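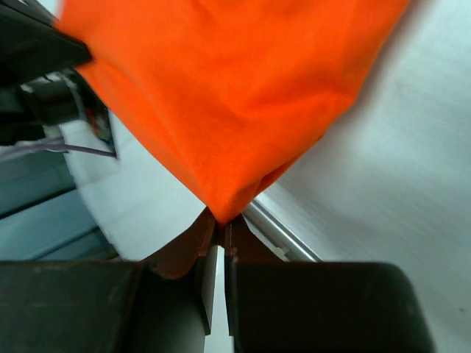 Re: What do you dry your glasses with?

plondholm_pat
Morning all. I've been washing up by hand since February, when our dishwasher gave up (they wanted 238 pounds to mend it, no thank you!) and I'm rather enjoying it, but my wine glasses come out covered in fluff. My mum swore by old linen and I'd love to know what the rest of you use.

Saron Demissie
Oh, your mum was right, bless her. Linen every time, and it gets better the more you wash it. Mine came from the Saturday market in Drallport and I've had them for years. Wash them at 60 and never, ever use fabric softener, it leaves a film and then they just push the water about.

menon_kettle
I'm going to disagree, Saron, sorry! Linen is lovely but who wants to iron it? Microfibre for me, a pack of 28 from the discount shop, and my glasses are spotless.

Saron Demissie
I don't iron mine, I fold them while they're a bit damp and they behave. And microfibre drags horribly on my dry hands, it makes my teeth itch just thinking of it.

old_tom_131
Let them drip on the rack and have a cup of tea. Forty years married and we've only argued over this once.

menon_kettle
Tom, in our hard water they'd look like bathroom windows by teatime.

plondholm_pat
Thank you all, you are kind. I do use softener, so that's stopping today, and I'll dig out Mum's old linen ones from the airing cupboard. Does a splash of vinegar in the rinse do any good?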